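Cleaning old thermal paste off a processor before a rebuild
Asked by Josué Rocha, 2025-06-08
Tags: desktop, cooling, second-hand parts

Hi all! I've finally got round to rebuilding my dad's old desktop and I'm enjoying it far more than I expected. I took the cooler off and the paste underneath had gone like old chewing gum. Most of it came away with kitchen roll but there's a grey film left on the metal top and it looks blotchy. Do I need to get it back to a mirror finish? And how much new paste goes on? The tube I bought is Grolen, 2 grams, and the leaflet is no help at all.

3 answers

Nivaldo Seixas
Accepted answer

Great project, old desktops are brilliant to learn on! No, you don't need a mirror. Get some isopropyl alcohol (the strong stuff, not the watered-down wipes), put a little on a lint-free cloth and rub gently from the outside towards the middle. Coffee filters work really well if you haven't got a cloth. Change to a clean bit often or you just push the grey round in circles.

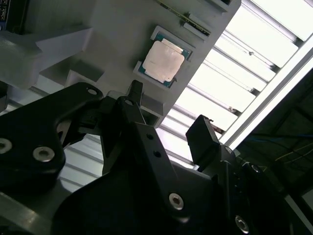

Once the cloth comes away clean you're done. Blotches and dull patches that stay behind are usually just marks in the metal and the new paste fills them in. Don't go at it with sandpaper or metal polish, I did that to one in January and wished I hadn't.

For the new paste, a blob the size of a pea in the middle, then lower the cooler straight down and tighten the screws a bit at a time, corner to opposite corner. Your tube will do a few goes, so if you mess up, wipe it all off and start again! Check the fan is plugged in before you close the case. Ask me how I know.

ranitz_fan

Pea is fine, I do a thin cross on the bigger chips. Ranitz paste spreads easier than Grolen if you ever buy another, it's a bit runnier. Let the alcohol dry for a minute first.

Cirix7

just buy a new pc, you can get one for 350

Comment from Josué Rocha: Thanks Nivaldo! Did it with coffee filters and it's running lovely and quiet now. Not buying a new one, this is too much fun. Next up is the dusty power supply fan, I'll start another thread for that.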